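Keeping a Work Table Clear

In our workshop in Trolska we have one rule for Monday morning: the table must be free before the first coffee. It sounds strict, but it saves us a lot of searching later in the week.

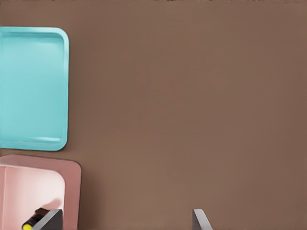
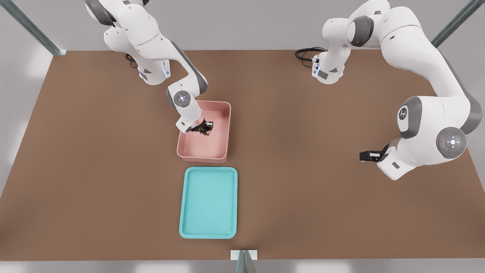 Gilchrist Home Workshop Club, Tips and Care Group

Wipe the table in one direction, from the back to the front. If you go in circles, the dust only travels. A cotton cloth, a little damp, is enough for most days. For glue spots, put a warm wet cloth on the spot for 7 minutes and then push with a plastic card. Never use a knife.

Small screws should live in a shallow tray with round corners. In a square box they hide in the corner and your fingers are too thick to get them. Lutz Ackermann uses old lids from ice cream for this, and they work well too.

Do not keep oil rags in a pile. Hang them open outside until they are completely dry and hard, then ask your town where to bring them.

Wax on a wooden table: two thin coats are better than a thick one. Wait one night between them. In November, when our room is cold, we wait two nights. Rub with an old wool sock.

If a drawer is sticking, pull it out and rub a candle on the runners. Soap also helps, but it takes water from the air, and in a humid summer the drawer can stick again.

Sandpaper curls when it is stored in a damp place. Lay it flat under a heavy board. I write the grit with a marker on the back of every small piece, as the printed number is always on the part which I have already used.

Gilberto Montoya asked about white rings from cups. Try first a hair dryer on low heat, and keep it moving. If the ring stays, rub a bit of plain mayonnaise on it, leave it for an hour and wipe.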